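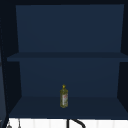

The simulated kitchen: wall cabinet, one bottle, tap underneath.

What to buy first, and what can wait
By Unnur Grímsdóttir
10/10/2026
9 comments | 123 shares

Budget is due in. Writing this fast between other things so forgive the state of it.

We want an arm that can put things in a kitchen cupboard and take them out again. That's the whole project. Stoker, we're calling it, don't ask, it was on the form before I got here. All the work so far is in simulation and it's got us a fair way, but at some point there has to be a real arm bolted to a real worktop and somebody has to pay for it.

So, shopping list. First go at it was mad. I'd put down 2 arms, a proper lift column, a spare gripper for each and a workstation that would heat the building. Yakubu read it and sent back one line, "which of these do you need by January". Fair. Not many of them, was the answer.

What's left then.

One arm. The Zemlow is the one I keep coming back to. Reach is the thing to check, not payload. Everyone looks at payload first (I did) and then you remember that a bottle of oil or a bit of fruit weighs nothing much and the hard part is getting the hand up over a worktop and into the back of a wall unit without the elbow hitting something. In sim you just raise the base a bit and carry on. In a real room that's a plinth and the plinth is money. Put the plinth in the budget. I forgot it.

The Cletlow is cheaper and the paperwork is nicer but the wrist is bulky and I don't fancy it between shelves. Might still be right for someone working on a flat table.

Gripper next. Was going to go for the fancy one. Now thinking plain two-finger and a set of spare pads. Spare pads at £153 seems steep for rubber but they wear out and I'd rather have them in the drawer than wait on a delivery with everything stopped. Something tall and upright and something small on its side are two quite different grabs, so I'd want a plain gripper that's passable at both.

Then doors. 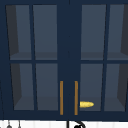

Doors cost more than I'd allowed for, in time I mean. A cupboard that's open is one job. A cupboard with a pair of glass doors and long bar handles is that job plus another one on top, and the real version needs a real cabinet with decent hinges, and probably a second set of hinges when we wreck the first. Also glass. Depth cameras and glass don't get on brilliantly. Sim glass is very well behaved and I don't trust it an inch. I've put in a line for a second camera and a line for replacement doors, and if they cut one of those it had better be the camera, we can borrow one of those.

Cabinet itself, no need for anything grand. Flat pack, painted dark if we can so it's near enough what we've been training with. Paint, rail, hooks, brackets, £123 for the lot if I'm careful. Smallest line on the sheet and teh one I've had most questions about!

Computing. Leaving it alone. The machine we've got is slow but it runs overnight and that'll do. Renting for the big runs, cancel when finished, set a reminder to cancel.

Things I missed first time round, in case you're doing one of these: delivery, the plinth (see above), an emergency stop with a long enough lead, training days, someones time to bolt it all down. The quote for the Zemlow didn't include the controller cable either, so read the small lines.

Still undecided on the service contract. Yakubu says skip the first year. I'd sort of like to sleep. If you've bought an arm lately and paid for cover, tell me in the comments if you ever used it.

Right, got to send the sheet off.

Share this post | 9 comments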